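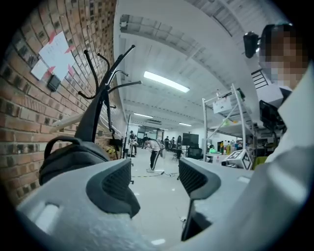
Running a robotics open day takes more planning than most people expect, and I say that as somebody who has now helped with several of them at the Tenetti workshop and still forgets the extension cords. What I would like to do on this page is walk you through how we set up the hand-held gripper demonstration, which is the part our visitors ask about the most. Start with a long, open room if you can get one. Ours has a brick wall down one side, and that is where we tape up the printed sheets and keep the coat rack, so that bags have somewhere to go and people arrive at the grippers with both hands free!

Panen Open Days > Guides > Gripper demonstration

By Brian Nyanda
Print this page | E-mail to a friend

1. Walk the floor first

Take a slow stroll from the door to the far wall and look down the whole way. Cables have a habit of wandering across the walkway, so tape them flat or bring them along the wall. Mark off anything you don't want stepped over with black-and-yellow tape, and put it down before the first guests come in (we had 93 of them last time, and they do all seem to come at once).

2. Set out the marker boards and cubes

The square black patterns are how the cameras work out where each tool is, so wipe them clean and lean the board where it faces the room. Ask your helpers to keep their sleeves off the markers.

3. Let the visitor hold the gripper

Show it yourself once, nice and slowly, and then hand it over. Use both hands, with the forearms out in front and the marker cubes uncovered. Most folks squeeze much too hard to begin with, bless them, and a minute or two of opening and closing the jaws on nothing at all will settle that.

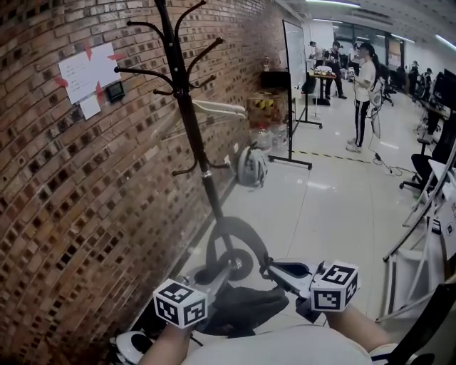 4. Give them something easy to pick up

A soft cloth or an empty bottle is plenty for a first try. Save the small fiddly things for the youngsters, who are usually better at this than the rest of us, and let everybody have a second turn if the line allows it.

5. Pack up

Wipe the finger pads, coil the cables and put the grippers on charge. Our parts list and sign-up sheet are both at the front desk, so just ask for the Etora folder.

This site uses cookies to remember your settings. Accept | Learn more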